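Machine Service Fitter, Surface and Cylindrical Grinders

Reading time: 2 minutes

Melnychuk Machine Tools is hiring a full-time service fitter for our workshop in Skinivthorpe. The job is split between rebuilding used grinders in the shop and visiting customers to service machines on site. It is a permanent position on day shift.

We buy, rebuild and resell toolroom machinery, mostly surface grinders and cylindrical grinders, with the occasional vertical mill. We also hold service agreements with 50 customers, among them tool and die shops, saw makers and two pump repairers. Our parts store carries 2,974 stock lines, including spindle bearings, way wipers, hydraulic seals and coolant pumps, so you won't spend your week chasing parts by phone.

What you will be doing

Stripping, cleaning and inspecting machines as they come in, and writing up what each one needs.
Replacing spindle bearings and checking runout.
Hand scraping of ways and saddles. If you have not scraped before, we will teach you.
Tracing hydraulic faults, replacing hoses and seals, and resetting table reversal.
Levelling and commissioning machines at the customer's site.
Filling in the service report before you leave. Customers get a copy the same day.

Site visits take up two or three days in most weeks. Nearly all are within a day's drive, and overnight stays are paid, with meals. You will have a service van and a full set of metrology gear. You supply your own hand tools, and we pay a yearly tool allowance. 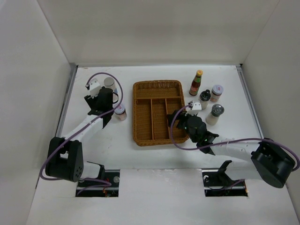
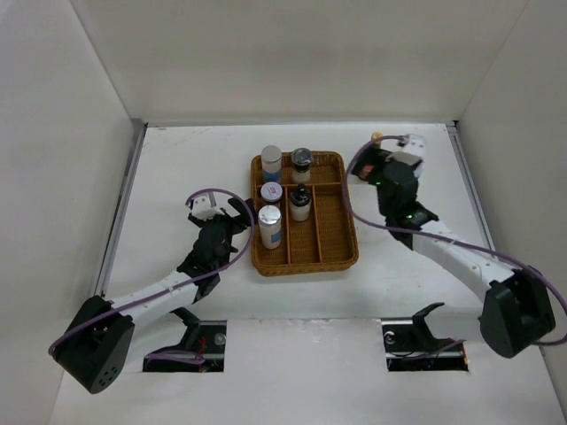 The woven tray between the two arms.

What we are looking for

A trade certificate as a millwright, machinist or fitter, or equivalent time on the tools.
Experience with hydraulic machinery. Grinders are preferred, but presses or mills are fine.
Confidence with a dial indicator, a precision level and a surface plate.
A full driver's licence.
Clear handwriting or reasonable typing.

Electrical work is handled by our own electrician, but you should be able to read a basic wiring diagram. Some lifting is involved, and everyone in the shop is trained on the overhead crane and the forklift.

Pay and conditions

Pay is hourly and depends on your ticket and experience. Overtime is paid after 40 hours. Dental and extended health coverage starts after 30 days. You get three weeks of holidays in the first year and four after that. The shop closes between Christmas and New Year's.

The rebuild area was moved to the new bay in November, so the benches, lighting and wash tank are all recent. There is parking behind the building.

How to apply

Send a résumé and a short note on the machines you have worked on to the service office, or drop them off at the front counter. Please include two references from past supervisors. Applications close on 12th December. We will phone everyone we want to interview, and the interview includes an hour in the shop.

Related items

Vamley 2 surface grinder, rebuilt, now in stock
Jidirano coolant pumps: seal kits and impellers
Apprentice machinist, Skinivthorpe (position filled)
How to prepare your floor for a cylindrical grinder
Holiday hours for the parts counter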